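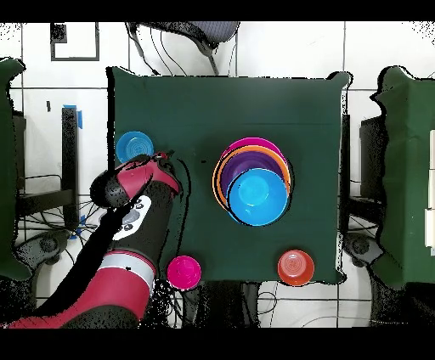 Bowls and small cups on the green cloth.

Plukuvura Song Notes
Release of Jul 6, 2020

What this is

Plukuvura is a collection of short listening notes about songs by small independent bands, mostly guitar music, with some folk and a little electronic. Each note was written by a person who listened to the full song at least twice. The release has roughly 3,000 notes on recordings by 184 bands. All notes are in English, also when the song is sung in another language.

We started it because Yasmine Tawfik was organizing her own cassettes and wanted a place to write which version of a song was on which tape. Later the rest of us joined and the notes became longer.

Files

notes.csv has one row for each note. tapes.csv has one row for each physical source. The two files are joined by the column tape_id.

Columns in notes.csv

note_id: whole number, never used again after a note is removed
band: name as printed on the sleeve, with the printed capitals
song: title as printed
tape_id: see tapes.csv
mood: one to six words, free choice of the writer
text: the note itself, plain text
writer: initials

The band Olison appears also as "The Olison" on its first tape. We kept both spellings – please join them yourself if you count by band.

How the notes were written

There were six writers. Each one wrote about the music first (tempo, instruments, voice, how the song ends) and then about the words. Lyrics are not copied into the notes. When a writer was not sure about an instrument, the note says "maybe", and we did not remove this word in editing.

Jelle Willems read all the notes for spelling. Canadian spelling is used, so you will find colour and favourite, but older notes by Iman Fawzy have some American forms.

Known problems

The tapes from the Gralcombe sessions run a little fast. The tempo remarks for these songs are probably too high.

The song "Pellegrini" has two notes with opposite opinions about the chorus. Both are correct entries by different writers.

The mood column is not a category. Some people wrote "rainy bus" and some wrote "sad". Do not train a classifier on it without cleaning.

Use and credit

You may use the notes for study, teaching and hobby projects. The recordings are not included and we cannot send them. Please credit Tarek Cherkaoui and Naima Tawfik for the tables, and all writers for the text.

Corrections are welcome until October. Please give the note_id and the sentence you want to change.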